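Posted in December by the shop desk
Search this site Enter keywords Go

Trays and boards: the counter gallery

We moved the tableware to the long counter at the Stasten store, and several people who order by mail asked what the plain pieces look like away from the catalog. The notes on this page go with those pieces. Item numbers are the same ones used in the printed list. Prices are on the order form.

The counter is open until 5:30, and until 7 on Thursday. Anything in this group can be picked up and handled, so ask if a piece you want to compare is still in the back room.

Item 309. White plastic tray

Rounded corners and a low raised rim. The rim is smooth and bright, and the flat part inside is more matte. It shows light gray smudges, so wipe it down before you put it out for guests. The wooden board at the left is a warm honey brown with fine streaks in the grain.

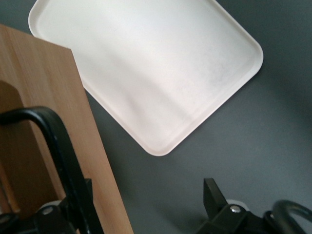
Item 76. Mokareo serving bowl

Stoneware, glazed inside and out. It holds enough salad for a family dinner. The glaze varies from one bowl to the next, and we can't match an older set exactly. Safe in the dishwasher on the lower rack.

Item 17. Jeon cutlery rest

Sold in pairs. These are heavier than they look and stay put on a tablecloth. The felt on the bottom comes off if it is soaked, so wash them by hand and dry them right away.

Item 1534. Hurkum linen runner

Undyed linen with a narrow hem. It shrinks a little in the first wash and then keeps its size. Iron it damp. We cut longer runners to order, usually within two weeks, and cut pieces can't be returned.

Ordering

Write the item number on the form along with the quantity. Mail orders go out on Thursday. If you are picking up at the counter, bring the form with you and we will fill it while you wait.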